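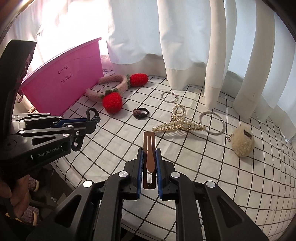

Sorting small things with hand-held grippers: house rules and good practice

By Veerle Boersma. Last revised 6/5/22.

These are the rules we use at Drumura when we record tidying and sorting work at home for robot training. They started as a single sheet taped inside a cupboard door and have grown since. Most of them are household sense. If you are working in your own front room with a pair of hand-held grippers and a pile of hair clips, this page should cover what you need.

Before you start

Clear the floor where you will stand or kneel. Move rugs that slip, charger leads and pet bowls. Indoor shoes or slippers with a grip on the sole are fine. Socks on a polished floor are not.

Put the work surface somewhere it will not slide. A gridded mat is useful if you have one, as you can put things back in the same square between takes. Smooth it out from the middle and tape the corners if they curl.

Daylight is good for colours but it changes. If you work beside a window, draw a thin curtain across it so the light is spread out. Avoid the hour when the sun comes straight in, as metal rings and clips will glare. If you have to use a lamp, use two, one either side, and leave them where they are until the session ends.

Wash and dry your hands. Hand cream on a handle makes it slippery and leaves marks on the finger pads.

Choosing the items

A mixed set is better than a matched one. Hair accessories and key rings do well together: flat snap clips, claw clips, elastic ties, knitted headbands, split rings, fluffy keychains. They are cheap, most homes already have them, and between them they cover hard, soft, flat, round and tangly.

Leave these out:

- anything with a loose pin, a broken tooth or a sharp end
- glass
- batteries, and toys with a battery door that does not screw shut
- medicines and anything that looks like a sweet
- jewellery you would be upset to scratch
- magnets small enough to swallow

Pearl beads and other glued trimmings do come off. Give each one a gentle tug with your fingers first. If it moves, the item stays in the drawer.

Knitted and crocheted pieces should be checked for loose ends. A long thread will wind itself into a gripper linkage and you will need tweezers and patience to get it out.

Names and labels

Children's things often have a name or a class written on them, on bins, bags and lunch boxes especially. The Drumura rule is to ask before using anything that belongs to somebody else, and to get a parent's agreement where the name is a child's. Plain boxes are simpler. Permanent marker on hard plastic will usually come off with a little surgical spirit on a cloth, but try a hidden patch first.

Post, prescriptions, bank cards and school letters go in another room before recording begins. So do family photographs, unless everyone in them has said yes.

Holding and moving

Rest your forefinger alongside the handle until the pads are over the item, then close slowly. Stop as soon as it is held. Squeezing harder does not help with a flat clip and can make it spring out sideways.

Flat clips: take them across the narrow part, with the length of the clip square to the pads. Lift straight up before you turn it.

Snap clips: decide before you start whether they will be open or shut, and keep to it for the whole session. A snap clip that pops while it is held can travel a fair distance.

Claw clips: go for the solid part near the hinge. The teeth catch on the pads.

Rings: a ring lying flat is hard to pick up. Press lightly on one edge to tip it, or use the second gripper to steady it. Do not scrape along the mat, as it wears a groove.

Pom-poms: close further than you think you need to. The fluff gives way and the middle is smaller than it looks. If there is a bead chain attached, check that it is not hooked round something else before you lift.

Hair ties and cords: pick up one strand. Two strands nearly always come up as a knot.

When you use both hands, let one gripper work and the other wait, or pass things between them well above the mat. Kirsty Katene's advice to new starters is to keep a hand's width between the two at all times unless you are doing a handover. Knocked fingertips go out of line, and then both have to be checked.

Pace

Steady and ordinary. Do not act it out, and do not rush to fit more in. If you drop something, leave it a moment, then pick it up with the gripper as you would have done anyway. Dropped items are part of the record and should not be cut. The exception is anything that falls on the floor near your feet: stop, put the grippers down, and fetch it by hand.

Take a break every 40 minutes. The weight is all in front of the wrist and you feel it the next day. Put the grippers down on a folded towel during breaks, not hanging by their cords or straps.

Children and animals

No children under 5 in the room while small parts are out. Older ones may watch from the sofa. Cats will go for the pom-poms, so shut the door.

Count the items out and count them in. Write both numbers on the session sheet. If they differ, look under the mat, inside the bin and in the cuffs of your sleeves, and do not let a toddler or a dog back in until the missing piece has turned up.

Cleaning and putting away

Wipe the finger pads with a barely damp cloth and let them dry open. Never put them under the tap. Lint collects around the pivots, and a dry, soft toothbrush gets it out. Do not oil the joints yourself. Oil spreads to the pads and then on to everything you pick up.

Check that the screws are snug. Finger and thumb will tell you. If one turns, send the gripper back to be looked at.

Store hair items in a lidded box with the metal ones in a separate bag. Rings left loose with knitwear will snag it.

The session sheet

Fill it in the same day. We need the room, the start and finish times, the items out and in, anything that broke, and anything that was changed part way through. "Moved lamp" is enough. Ebony Ruawai reads them all and will ring you if a line is blank. In March we went back through 1,079 sheets, and the commonest gap was the finish time.

Changes since the last version

The towel rule is new. The rule on snap clips has been made stricter. The paragraph on marker pen was sent in by Glenys Cartwright, who has also tried it on enamel and does not recommend it.

Questions about these rules go to your area contact. Spare pads and tape can be ordered on the usual form, and please allow a week.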